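Mererid Maddocks
Tue 15 July

Going to be a grump about "cost per wear" for a few posts. Mute me if you like shopping in peace.

The idea sounds sensible. You take the price, divide by the number of times you'll wear the thing, and the expensive coat comes out cheaper than the cheap one. Everyone on my feed repeats it like it's physics.

My problem is the second number. You make it up! You're standing in a store, you want the coat, and you're the one guessing how often you'll wear it. Of course it comes out well.

A $400 coat worn 10 times is $40 a go. To get it under two bucks you need more than 200 days in it. Have you ever worn any coat that much? I haven't, and I live in Drarnadbridge, where it's cold from October on. 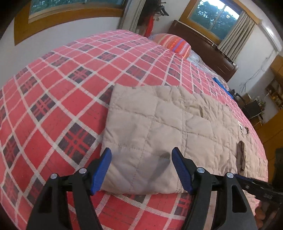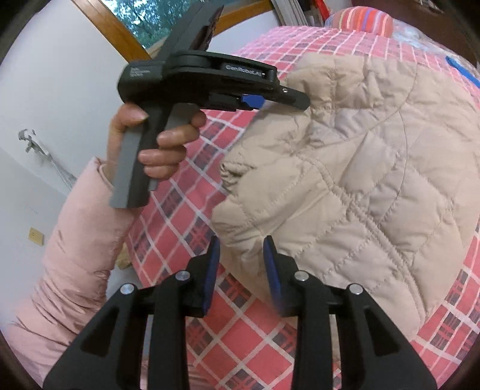 Beige quilting, in July. Yes, I'm thinking about coats already.

Anyway. The math also leaves out everything after the register. Dry cleaning. The zipper. The closet space. The second coat you buy because the first one is too nice for the dog park.

Yesenia Carhuamaca replied to an earlier rant of mine that she logs every wear in a spreadsheet and it works for her. Fine, I believe her. But she's counting after the fact. The stores want you counting before.

And notice who's pushing it. I got two sale emails this week with "investment piece" in the subject line. An investment is something you can sell later for more. Go try that with a used puffer and report back.

What I do now is dull – I wait a month. If I still remember what color it was, I go back and look at it again. Mostly I've forgotten.

Bent Kvaran says that's just being cheap with extra steps. Could be. My closet door closes, though.

Replies are open. No links to coats please.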